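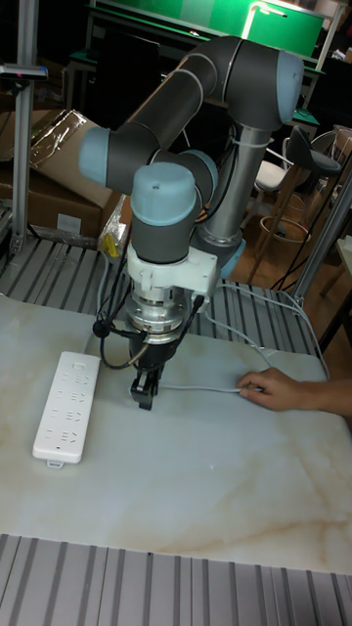 Vol. 14, No. 2 | Page 40

Put the Lubricant Label in Plain Words

I buy personal lubricant at the drugstore, the same place I buy toothpaste, and I would like the two labels to be equally easy to read. The toothpaste tells me what is in it on the back of the tube in print I can manage without glasses. The bottle of Trulleo in my bathroom says "silky," "intimate" and "pure" on the front, and on the back there is a block of gray type on a silver background. It took me a bright window and some patience to find out it was silicone.

That matters to the person using it. An oil-based product can weaken a latex condom. Silicone can damage some silicone toys. Water-based products work with nearly everything but dry out sooner. Anyone choosing between three bottles needs the base first, and it ought to be on the front in large letters. The scent can go on the back.

I have heard the argument that customers are embarrassed and want discreet packaging. Some of them are. But a shopper who feels awkward in the aisle is the one least likely to stand there turning a bottle over, and less likely still to ask at the counter. Clear print would get that person out of the store faster.

The stores could do better too. Our Plakon keeps its lubricants behind a locked plastic door, next to the pregnancy tests, with a button that rings a bell. I waited there in April while a clerk finished with another customer. She was polite about it. Still, she had to hold the door open while I read, and I ended up taking the nearest box, a Pristuvetti warming gel that I didn't want and haven't finished. I don't know what the store loses to theft, and I'm willing to believe it loses something – but a card on the outside of the case listing the base of each product would cost very little.

Online listings have the opposite problem. There is room for all the facts anyone could want, and the space goes to adjectives. One page I read ran to more than 500 words and never mentioned whether the product was safe with latex. I found that in a customer's answer near the bottom, and a second customer disagreed with it.

My request is small. Print the base, the condom materials it can be used with and the expiration date, in dark ink on a light background, where a person holding the bottle at arm's length can read them. I would pay a little extra for that, and I'd go back to the same brand.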